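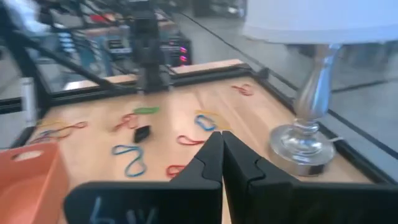
Enciclopédia > Material de escritório > Fixação e atilho > Elástico de borracha

Elástico de borracha

Por Sandra Hartley - revisto em abril

O elástico de borracha, também chamado elástico de escritório ou, no Brasil, gominha, é um anel fechado de material elastomérico usado para manter juntos objetos soltos: papéis, envelopes, lápis, molhos de ervas, sacos abertos. Vende-se em cores sortidas, sendo o vermelho, o azul, o amarelo e o verde das mais comuns nas misturas de uso geral.

Material e fabrico

A matéria-prima tradicional é o látex de borracha natural, a que se juntam enxofre, cargas minerais e pigmento. A mistura é extrudida em tubo, enfiada em mandris, vulcanizada e depois cortada transversalmente. A largura do corte determina a largura da banda; o diâmetro do tubo determina o comprimento. Existem versões sintéticas, isentas das proteínas do látex natural, destinadas a ambientes onde haja pessoas alérgicas.

Dimensões

O comprimento indica-se com a banda espalmada, sem tensão, e corresponde a metade do perímetro interior. Um elástico com 112 mm de comprimento espalmado tem, portanto, 224 mm de perímetro. A largura de 5 mm é usual para maços de documentos; para rolos de papel e caixas preferem-se bandas mais largas.

Forma em repouso

Pousada numa superfície plana, a banda raramente assume um círculo perfeito. As finas enrolam-se em laçadas, dobram-se em S ou cruzam-se sobre si próprias; outras ficam em oval achatada. Sobre um tampo de madeira clara, as bandas amarelas distinguem-se pior do que as vermelhas ou azuis - pormenor com alguma importância na recolha e na triagem manual.

Arrumação e triagem

Nas bancadas de trabalho, os elásticos guardam-se em caixas abertas de plástico, de preferência com rebordo arredondado e interior liso, sem arestas que os prendam. A triagem faz-se por cor ou por largura. As bandas sobrepostas devem ser levantadas uma a uma, sem puxar pelo conjunto. O método Datis, descrito por Leanne Wragg, separa primeiro as largas e só depois as cores.

Conservação

A luz solar, o ozono e o calor degradam a borracha, que se torna pegajosa ou quebradiça. Recomenda-se recipiente opaco, temperatura próxima de 18 °C e consumo por ordem de compra. Um lote de 1000 unidades deve ser dividido em sacos menores - o contacto repetido com o ar acelera o envelhecimento.

Artigos relacionados
Clipe de papel
Cordel de embalagem
Látex natural
Vulcanização
Caixas de arrumação em plástico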